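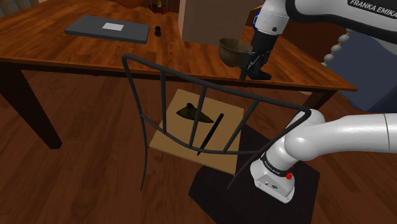
Prunley Table Oil, 100 ml

I mix this one for tables that get used hard, mine included! Two thin coats, five minutes between them, then buff with an old T-shirt (the softer the better). It smells a bit like walnuts and brings up the grain without going sticky. 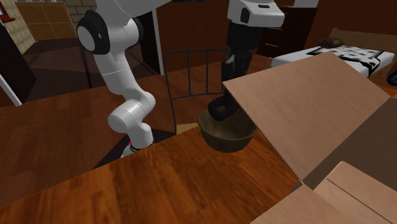 Brown bowl on a wooden table

My friend Yiğit Saraç swears by it for his chopping boards too, so go ahead and try it.

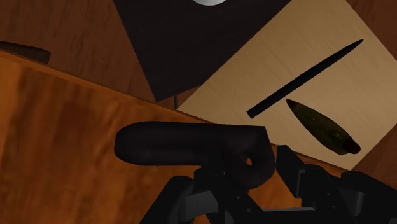
Warm orange-brown tabletop, close up

Item 3090. Next batch ships in March.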